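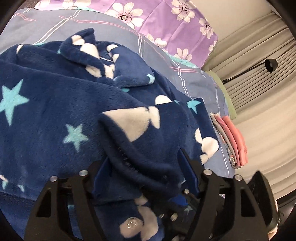
Chapter 6
The Local Branch

Chapter 5 dealt with national party congresses and the central bodies they elect. Most members of a party never attend a congress. What they know of the organization is the branch: the group in their town, neighborhood, workplace or college that meets every week or two, collects dues, and sends delegates upward. This chapter looks at the branch in small socialist and labor parties, where it carries more of the load than it does in large electoral parties.

6.1 What a branch is

A branch is the lowest unit of a party that can take decisions in its own name. It has a right to elect delegates, to send motions to the congress, and usually to keep part of the dues it collects. A group that can't do these things is something less than a branch. Party rulebooks use various words for it, such as "nucleus," "circle" or "group in formation." In this book we call all of them pre-branches.

The rulebook normally sets a minimum size. A low minimum lets a party show a presence in many towns, but it also produces branches in which the same few people hold every office. A high minimum avoids this and leaves members in small towns with no branch to belong to. Parties have gone back and forth on the question, often changing the rule after a bad year.

Branches are drawn up on one of two principles. A territorial branch takes in every member who lives within a given area. A workplace branch takes in every member employed at a given site or in a given trade. The two can exist side by side, and then the party has to decide whether a railroad worker who lives in one town and works in another votes in one branch or the other. Most rulebooks allow a member a single vote and let the member choose where to use it. A few leave the choice to the district, which has caused a good deal of argument in years when a congress vote was expected to be close.

6.2 The case of Claltville

The main case in this chapter is Claltville, an industrial town whose largest employer for much of the last century was the Kolář engineering works. We will come back to it in each section, so the outline is given now.

The party had a territorial branch in the town before it had anything inside the plant. The territorial branch was made up mostly of teachers, clerks and printers, and it met in a rented room near the station. Its minutes, which survive almost complete, show 36 members in good standing at the time the works branch was proposed. Eleven of them worked at Kolář. They asked to form a branch of their own, and after two meetings and one adjourned vote they were allowed to do so.

The works branch grew quickly. During a dispute over shift patterns it recruited from the machine shop and the foundry, and within two years it had more than 100 members. The territorial branch shrank over the same period, partly through transfers and partly because some of its older members disliked the new arrangement and stopped paying dues. By the time of the October conference the works branch held most of the town's delegates, and the positions it took became, for practical purposes, the positions of the party in Claltville.

When the foundry closed, the process ran the other way. Members who lost their jobs no longer qualified for the works branch. They were entitled to transfer to the territorial branch, but many did not. The district office sent out transfer forms and got few of them back. Section 6.5 looks at this in detail, because it is the point at which the two principles of organization pull hardest against each other.

Two other places are used for comparison. Prevel is a port with several small employers and no dominant plant, and its members were organized by neighborhood throughout. Bilturness is a farming district where the party never had more than a pre-branch, in spite of a respectable vote in local elections. Students should keep in mind that votes and members are different things. In one county election the party's candidate in Bilturness took 647 votes, a better result than in Prevel, where there were two full branches and a paid organizer.

6.3 The work of a branch

A typical branch meeting has a political half and a business half. In the political half a member gives an introduction, or "lead-off," on a subject agreed in advance, and a discussion follows. The subject may be a strike, an election abroad, or a chapter of a book. In the business half the branch hears reports on paper sales, finance and upcoming activity, and hands out tasks for the coming week.

The order matters more than it might seem. Branches that take business first tend to run out of time for discussion, and newer members find the meetings dull. Branches that take politics first tend to rush the business, and tasks go undone. The Claltville works branch tried both orders. Its minutes for one winter record a motion to move finance to the start of the agenda, and its minutes for the following spring record a motion to move it back.

Apart from meetings, the branch carries out four kinds of regular work:

Dues. Each member pays a fixed or graduated sum. The branch keeps a share and sends the rest up. Late payment is the most common subject of correspondence between districts and branches in every party archive we have used.

The paper. Where a party publishes a newspaper, the branch takes a set number of copies and is billed for them whether they are sold or not. The highest order recorded for Claltville was 822 copies of a single strike issue. The ordinary order was far lower, and unsold bundles built up in the branch room.

Education. New members are expected to go through a short course, given by an older member. The content is set centrally, but the quality depends on who is giving it.

Outside work. Members take part in unions, tenants' groups, and campaigns, and report back. In some parties they are expected to act there under branch direction. In others they are free to follow their own judgment, and the report is for information only.

6.4 Branches and the center

The relation between branches and the national leadership is often described as a tug-of-war. That picture fits some periods, especially the months before a split. In quieter times the usual complaint on both sides is of silence. The center complains that branches don't answer letters, and the branches complain that circulars arrive late, or say nothing they can use.

The organizer stands between the two. An organizer is paid by the center, or by the district with the center's approval, and spends most of the working week in the branches. Good organizers come to be trusted by the members they visit, and for that reason can come to be less trusted by the people who pay them. In Prevel the post changed hands four times in six years. The local branches objected on each occasion, in almost the same words.

A branch that disagrees with the center has several courses open to it. It can send a motion to congress. It can ask for a debate in the internal bulletin, if there is one. It can carry out the policy slowly, or leave it alone and report that conditions were not favorable. The last of these leaves few traces in the records and has been studied less than it should be. — A method for reading minutes with this in mind is set out in the appendix to this chapter.

6.5 The plan of the chapter

The sections that follow take up the questions raised so far in more depth. We begin with the founding of branches and look at who joins first, and through what personal ties. We then turn to the closure of the Kolář foundry and the loss of members that came with it. After that we compare the finances of the Claltville and Prevel branches over a ten-year period, using the account books where they exist and the district returns where they don't. The chapter closes with Bilturness and the problem of places where a party has support but no organization.

Terms to know before reading on: branch, pre-branch, territorial principle, workplace principle, lead-off, good standing, organizer, internal bulletin. "Good standing" in particular is used differently from one party to the next. In this chapter it means a member who owes no more than three months' dues.

Students who have not read Chapter 5 should at least look over the section on delegate elections, as the account of the October conference depends on it.

Contact the editors | Copyright and permissions | Page last updated 17/11/2023 | Back to top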